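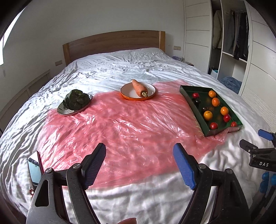 Una lectora me escribió el mes pasado que ella se apuntaría encantada a probar recetas, pero que le daba vergüenza porque no sabe cocinar y en su casa se cena lo que haya, donde caiga. ¡Pues justo a ti te busco! Llevo todo el invierno preparando el recetario de Grokotero, mi rinconcito de cenas de diario, y necesito gente normal, con cocinas normales y poca paciencia, que me diga la verdad.

**Qué te pido**

- Cocinar cuatro recetas en julio, a tu ritmo (hay mucha verdura de hoja: acelga, bok choy, espinaca...).
- Rellenar una ficha cortita después de cada una. Me interesan sobre todo los tiempos, que yo siempre calculo fatal.
- Contarme qué cambiaste. Si no tenías jengibre y pusiste limón, quiero saberlo.

**Qué te doy**

Te pago 89 euros al terminar las cuatro fichas, y los ingredientes te los manda a casa Fudora, la tienda que me surte a mí – menos el aceite y la sal, que eso lo pones tú. También te llevas el libro cuando salga, con tu nombre en los agradecimientos si te apetece.

En la primera ronda me escribieron alrededor de 400 personas y tardé semanas en contestar, perdón otra vez. Ahora voy a coger un grupo mucho más pequeño, y me vendría genial que hubiera alguien celíaco y alguna familia con niños tiquismiquis (la mía ya no me sirve, se lo comen todo).

Solo puedo enviar a Bremasley y los pueblos de al lado, lo siento por los de lejos.

Para apuntarte, déjame un mensaje en el formulario de la web con tus alergias, los fuegos que tienes y lo último que cenaste. Leo los mensajes por la noche, a partir de las nueve.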